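3.2 What counts as a snack?

We were delighted by how much people had to say on this question. The 21 households in the Telier sample filled in 441 diary entries between them, and almost 100 of those entries include a remark about whether the food "really counted." A bowl of noodles at four in the afternoon was a snack in one home and a meal in the next. Packaging turned out to be a strong cue. Foods in small sealed packets were nearly always logged as snacks, whatever the hour and however much was eaten, and boxed foods went either way. Several respondents sorted by language as well, keeping items with Chinese lettering on a list of their own — a habit our coding sheet had not foreseen, and one we gladly added in June. 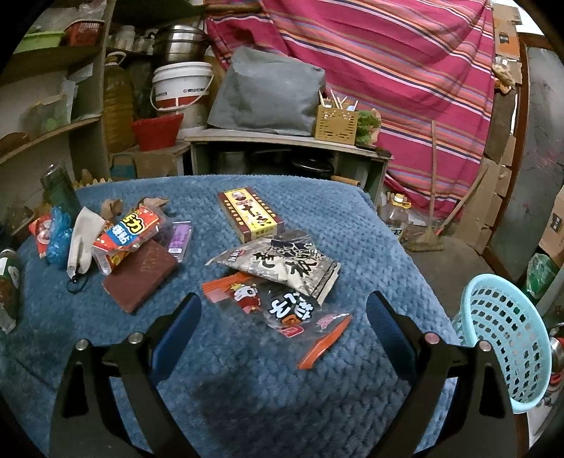 3.3 Jars, lids and the problem of "a little"

Food kept in containers gave us the richest material of all. A packet has an end, and diary keepers could write "one packet" and move on. With a jar they wrote "a little," "a spoon," or simply "some," and the Orano coding scheme, which was built for single servings, has no place for such words. We therefore asked each household to describe its usual spoon, and the answers were wonderful: long, precise, and full of family rules about who may dip in and when. Using these notes we could recode most of the vague entries without going back to the respondents. The Gaillard households, who shared more of their food across generations, wrote the longest notes by far.
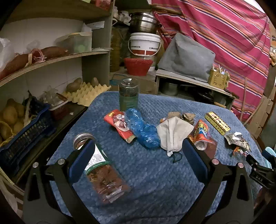 Figure 2. Container with a metal lid and a printed label, lying on its side.

We return to shared containers in Section 4, where they help explain the gap between the Telier and Gaillard diaries.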